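Como organizar peças pequenas numa caixa com divisórias quando há um objeto que não cabe nas células?

Publicado em Arrumação e oficina doméstica

Marleny Yupanqui

Boa tarde. Estou a reorganizar a bancada onde faço reparações e triagem de peças miúdas (parafusos M2 e M3, anilhas, molas, terminais). Comprei uma caixa organizadora de plástico translúcido, com tampa articulada e transparente. O interior tem filas de células pequenas e um compartimento grande e aberto numa das extremidades.

O problema são três pontos que se cruzam:

1. As células pequenas servem para a ferragem, mas não para objetos compridos. Tenho um abre-garrafas preto, de cabeça redonda e cabo curto, que uso para levantar tampas de latas de verniz e que anda sempre solto em cima da mesa.

2. A superfície de trabalho é branca e mate. Escolhi-a de propósito para ver as peças, mas as de zinco claro continuam a perder-se, sobretudo sob luz vertical.

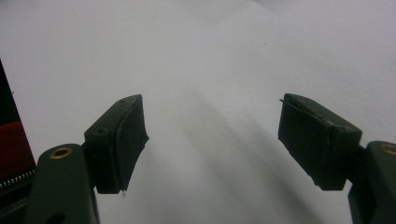

A superfície branca, sob luz uniforme.

3. Não sei se devo deixar a caixa ao fundo da mesa, centrada, ou de lado. Ao fundo fica a 60 cm da borda da frente e obriga-me a esticar o braço com a tampa aberta.

Agradeço respostas com critérios concretos. Já li o guia da Hrytsenko sobre arrumação de oficinas e só trata de armários de parede. Também não quero furar a mesa, que é de madeira clara e serve para outras coisas ao fim do dia.

Rocío Insaurralde

Respondo pela ordem dos pontos.

Compartimento grande. Deve ficar reservado a tudo o que exceda a célula em qualquer dimensão, incluindo o abre-garrafas. Meça primeiro a diagonal do compartimento: uma peça de cabo curto cabe muitas vezes na diagonal quando não cabe ao comprido. Meça também a altura útil com a tampa fechada. Se a peça tocar na tampa, esta deixa de assentar sobre as paredes das células e a ferragem miúda passa de uma para a outra quando a caixa é inclinada. É a causa mais comum de mistura de anilhas e não se nota logo.

Não ponha ferragem no mesmo compartimento. Um objeto mais pesado, solto, empurra-a para os cantos e acaba por riscar o plástico. Uma tira de feltro no fundo reduz o movimento. A de 2 mm chega.

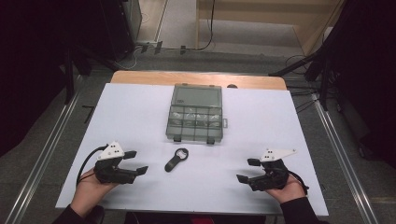 Quanto à posição, a caixa ao fundo e centrada está bem durante a triagem e mal durante a montagem. Na triagem, a zona da frente tem de estar livre para espalhar as peças, e a mão vai à caixa poucas vezes. Na montagem acontece o contrário. Eu trabalho com duas posições fixas:

Triagem: caixa ao fundo, fechos voltados para quem trabalha, tampa toda aberta para trás. Confirme que há espaço livre atrás. Algumas dobradiças só aguentam bem o ângulo máximo se a tampa ficar apoiada.

Montagem: caixa do lado da mão não dominante, a 27 cm da borda da frente, com as células mais usadas viradas para si.

Para não andar a medir, marque os dois cantos da frente com fita de papel. Sai sem deixar cola se for trocada antes de endurecer. A minha troco em junho e depois quando me lembro.

Sobre a superfície: o branco mate evita reflexos, mas o contraste com zinco claro é fraco. Duas correções possíveis. A primeira é mudar a luz: um candeeiro baixo e lateral cria sombra atrás de cada peça, e é a sombra que se vê. A segunda é um tabuleiro pequeno, cinzento-escuro, só para as peças claras. Uso um da Gimholm com rebordo de 2 cm, que também impede as molas de saltar. O branco continua a ser a melhor base para tudo o que for escuro — aço oxidado, latão velho, borracha — pelo que não vale a pena substituir a superfície inteira.

Etiquetas: cole-as na tampa, por cima da célula respetiva, e nunca no fundo da célula. Texto curto, norma e comprimento. Exemplo: «M3 x 8». Com a tampa aberta deixa de as ver na posição certa, e por isso mantenho um esquema da grelha numa folha ao lado da caixa. Parece redundante até ao dia em que se arruma tudo à pressa.

Utilizador alorura_fã

eu punha o abre garrafas num gancho e pronto. tenho as caixas da Alorura há anos, nunca medi diagonal nenhuma

Marleny Yupanqui

Obrigada às duas pessoas. O gancho implica furar ou colar e a mesa não é só para isto, fica excluído.

Rocío, a explicação da tampa levantada corresponde ao que me acontecia com a caixa anterior, em que as anilhas M2 apareciam nas células das M3. Vou medir a altura útil. Fica uma dúvida: o feltro não retém limalha?

Rocío Insaurralde

Retém. Se a limalha for frequente, use espuma EVA fina de célula fechada, cortada 1 mm abaixo da medida para sair com facilidade, e lave-a com água e detergente. Cole-a apenas se a caixa for transportada na vertical. O feltro deixo-o para caixas que guardam ferramenta limpa.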